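Mosum 桩块板 使用说明
第2章 摆放、装板与日常使用

本章说明开箱之后怎样把底板放到桌上、怎样装定位板、怎样放入和取出蓝色件，以及用完后的收纳和清洁。零件编号请对照第11页的零件表。还没有清点过零件的，请先按第1章清点，缺件或有裂纹的件不要上板。

2.1 摆放位置

选一张平稳的桌子，桌面进深不小于64厘米。桌面颜色没有硬性要求，但底板和定位板都是白色，放在深色桌面上轮廓比较清楚，零件掉在板外也容易找到。白色或浅灰色的桌面可以先铺一张深色桌垫，桌垫要薄，要能完全摊平，边角翘起的不要用。

光线从侧上方来最合适。台灯正对底板会在板面上形成反光，插孔的边缘会看不清。窗边的桌子在下午使用时，建议拉上一层薄帘。

1. 清空桌面，用干布擦一遍，尤其注意底板要压住的那一块。细小的沙粒会让底板晃动，也会把桌面划花。
2. 双手托住底板的两条长边，平放到桌面中部。不要捏着定位板把底板提起来。
3. 用手掌依次轻按底板的四个角。哪个角按下去有响声，就说明那里没有贴平，请拿起底板重新擦桌面。
4. 底板下面贴防滑垫。防滑垫在附件袋里，贴在靠近四角的凹痕内，贴好后压住片刻再松手。
5. 调整底板的方向，使带有箭头的一边远离使用者。箭头在底板背面，翻过来之前请先记住方向。

注意：桌面有坡度的，不要使用本产品。较高的蓝色件立在斜面上容易倒下，压住旁边的定位板。

注意：桌上的电线、充电线请理到底板外侧，不要从底板下面穿过。线压在板下，板面会鼓起一点，肉眼往往看不出来，但插件时会感觉到某一侧特别紧。

2.2 安装定位板

定位板是白色的薄板，装在底板上，用来限定蓝色件的位置。不同的定位板开口形状不同，背面印有编号。第一次安装请按零件表里的“基本排布”来做，熟悉之后可以按自己的需要更换。

1. 把定位板背面朝上摊开，按编号从小到大排好。
2. 取编号最小的一块，翻到正面，让缺角朝向底板的远端。
3. 先对准靠里的定位脚，再放下靠外的一侧。放下时手指不要垫在两块板之间。
4. 用拇指在定位板中部按一下，听到轻微的“咔”声即可。没有声音时请取下来检查定位脚上有没有毛边或碎屑。
5. 照同样的方法装好其余的定位板。相邻两块之间应留有均匀的窄缝，缝隙一头宽一头窄的，多半是其中一块装反了。
6. 用手掌从近端向远端平推一遍，感觉有没有高出来的地方。

定位板装得太紧、取不下来时，把附件袋里的撬片插进缺角处，轻轻抬起。不要用螺丝刀、餐刀或者指甲刀代替撬片。

提示：更换排布之后，请把暂时不用的定位板放回收纳盒，不要叠在正在使用的板上面。

提示：底板受热以后会略微膨胀，从温度高的车厢里拿出来的，先在室内放到常温再装。

2.3 放入蓝色件

蓝色件分为桩和块两类。桩较细，竖着放；块的形状较多，有圆的，也有高而薄的。每一件的底面都有编号，与定位板开口旁的编号一致。第一次使用时建议逐件核对，之后凭形状就能认出来。

1. 把全部蓝色件从收纳盒里取出，放在底板的一侧，底面编号朝上。
2. 先放位于中间的件，再放靠边的件。靠边的件先放好，手伸向中间时容易碰倒。
3. 拿桩时用两根手指捏住中上部，对准开口垂直放下。遇到阻力时不要往下压，把桩略微转动，找到顺畅的方向再放。
4. 圆形件顶部有小凸起，捏住凸起拿放即可，手指不必接触圆片的边缘。
5. 高而薄的块要从上方拿，手指贴住两个宽面，下放的过程中保持竖直。手腕歪一点，块的底边就会卡在开口的一侧。
6. 每放好一件，轻轻碰一下它的顶部。正常情况下会有极小的晃动，完全不动或者左右摇摆都请取出重放。

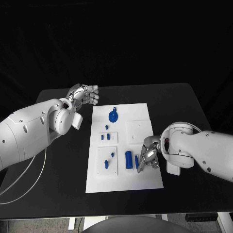
放件的顺序对使用手感影响很大，建议固定一套顺序，每次都照着做。以板面远端的中线为起点比较容易记：先认准顶部带小凸起的蓝色圆件，再看它正下方单独立着的那根小蓝桩，这两件一上一下，可以用来检查底板的左右有没有放正。中线核对完毕再处理右下部的区域，那块又高又薄的蓝色块就在这一带，从上面伸手去拿，指尖向下，前臂不要横着扫过板面。左手在这个时候可以停在板的左侧上方，需要时再过来帮忙，平时不要撑在底板上。

两只手同时操作时，一只手管一个区域，尽量不要交叉。确实需要跨过中线的，先把另一只手收回到桌边。两人一起使用时，请坐在底板的同一侧，或者由一人报编号、另一人放件。

注意：不要用一件蓝色件去敲另一件。卡住的件请参照2.5处理。

注意：蓝色件含有小尺寸零件，三岁以下儿童不得接触。儿童使用时应有成人在旁边。

2.4 取出蓝色件

取件的顺序与放件相反，先取靠边的，后取中间的。高的先取，矮的后取。

1. 取桩：捏住露出板面的部分，垂直上提。提起时另一只手轻扶旁边的定位板。
2. 取圆形件：捏住顶部的小凸起上提。凸起不能用来拧，也不要挂绳子。
3. 取高而薄的块：先前后轻晃，再上提。左右方向的晃动会磨损开口。
4. 取出的件一律放在底板的同一侧，不要随手放在定位板上，更不要放在桌子边缘。

若只是暂时离开，可以让蓝色件留在板上，不必全部取出。离开超过一天的，请收好，并盖上收纳盒的盖子。灰尘落进开口之后，放件时会发涩，清理起来比收纳麻烦得多。

2.5 常见情况的处理

放不下去
先核对编号，再看方向。有几件的底面看上去是对称的，实际上一侧有细小的倒角，倒角应朝向远端。编号和方向都对，仍然放不下去的，用软毛刷清理开口，然后再试。

放下去之后晃得厉害
检查定位板是否按到底。定位板浮起时，开口的深度不够，较高的件会明显歪斜。定位板已经到位仍然晃动的，换一件同型号的备件比较一下，备件放上去正常，说明原来那件的底部已经磨损。

卡住取不出来
不要硬拔。先把这块定位板周围的件全部取出，用撬片抬起定位板的缺角一侧，连同卡住的件一起拿下来，再从背面把它顶出。顶的时候在下面垫一块软布。

底板移动
多数是防滑垫沾了灰。把底板翻过来，用湿布擦净防滑垫，晾干之后再放回桌面。防滑垫擦过仍然不粘的，请更换。防滑垫可以单独购买，型号见零件表最后一行。

定位板变黄
长期受阳光直射会发黄，不影响使用，也无法用清洁剂去除。请不要用漂白水浸泡。

2.6 清洁

1. 取出全部蓝色件，拆下定位板。
2. 底板和定位板用拧干的软布擦拭，污渍较重时蘸少量中性洗涤剂。
3. 插孔和开口用软毛刷清理，刷的方向从里向外。
4. 蓝色件可以用清水冲洗，冲完用布擦干，竖立在干布上晾透。
5. 全部干透后再装回。底板与定位板之间留有水汽，容易生出霉点。

不要使用酒精、丙酮、去污粉和钢丝球，也不要放进洗碗机。贴在底板背面的编号签沾水后会脱落，擦背面时请绕开。

家庭使用的，每6个月拆下定位板彻底清洁一次。教室和康复室等多人使用的地方，请在每天用完后擦拭蓝色件，每周拆洗一次定位板。有固定值日安排的，可以把拆洗定在每周二下班之前，第二天早上正好晾干。

2.7 收纳

收纳盒分上下层。下层放底板和定位板，上层放蓝色件。

1. 定位板按编号叠好，正面朝同一方向，每块之间夹一张随附的隔纸。
2. 底板先放入下层，定位板放在底板上面。
3. 蓝色件按格放入上层。桩横放，块平放。圆形件放在有圆形凹位的格子里，凸起朝上。
4. 撬片、软毛刷和备用防滑垫装进附件袋，放在上层的空位。
5. 盖上盖子，扣好两侧的搭扣。盖子合不严时请检查圆形件是否放斜，不要用力压。

收纳盒平放，上面不要压重物。搬运时抱住盒身，不要只提搭扣。

存放处应干燥、避光，远离暖气和灶台。长时间不用的，隔一段时间打开看一看隔纸有没有受潮，受潮的隔纸请换掉，普通白纸裁成同样大小也可以代替。

2.8 更换与补件

单件遗失或损坏时，可以向Skindwood申请补件，不必重新购买整套。申请时请写明底面编号和收纳盒侧面的批次号。两个批次的蓝色件在深浅上可能略有差别，尺寸相同，可以混用。

以下情况请停止使用并更换相应的件：

定位板出现贯穿的裂纹；
蓝色件的棱边崩口，摸上去割手；
圆形件顶部的凸起松动；
底板放在平整的桌面上，四角仍有一角明显翘起。

自行粘补过的件不在补换范围之内。胶水会改变底面的厚度，粘补后的件也请不要再放进定位板。

定位板的其他排布方式和难度说明，请看第3章。

本章文字：Yến Lục
校对：Aurel Dinu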